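How to prepare a packing table when a robot arm joins the team

By Mitra Ghorbani
Updated 22/02/2024

At Derker we pack small household and bathroom goods for shops. Since June one of our packing tables has an arm that picks the items, and the people who packed there before now prepare the table, watch the arm and take care of the difficult items. This page is for colleagues at our other site, Lellen, who will start soon. I write it from our daily practice, so please change what does not fit for you.

1. Start with the people

Before the arm is switched on, sit together with everybody who works at that table. Tell them which tasks will go away, which will stay and which are new. We did this too late, and for two weeks my colleague Rhys Partington believed that his shift would be cancelled. It was not. But he slept badly, and this we could have avoided with one short meeting.

2. Clean the table

Wipe the surface with a dry cloth at the start of the shift. Do not use the spray with wax. Keep cups, pens and gloves on the side shelf.

3. Lay out the items

Put the items flat and leave open space between them, so the fingers can come down on both sides of one piece. The direction of the print is not important. A toothpaste box can lie upside down or diagonal, and you do not need to turn it. For people who packed by hand for years this feels wrong - we all like to make the labels straight - but after some days the habit goes away.

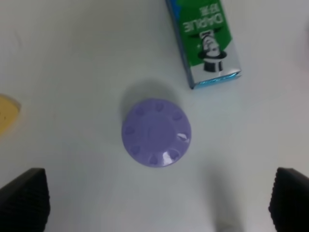
Round and shiny pieces need more patience than boxes. If the arm misses the same piece two times, press Pause, wait until the arm is completely still, and move the piece by hand. Write the item number on the miss sheet. At our site item 451 was on the sheet every day until Banafsheh Shojaei suggested to lay it further from the edge.

4. Change the person at the table

Watching is more tiring than packing. Your hands are quiet, but you must stay awake in the head. We change places after every second break, and the person who leaves the arm goes to hand packing or to labels. Do not let one person watch for the whole shift, also not if he or she offers it.

5. Close the shift

Press Stop, wait for the green lamp, and collect what is left on the table. Hand over the miss sheet and say aloud if something was strange. Maëlle Caron reads the sheets on Friday morning and answers questions about the settings. For questions about shift plans, please come to me.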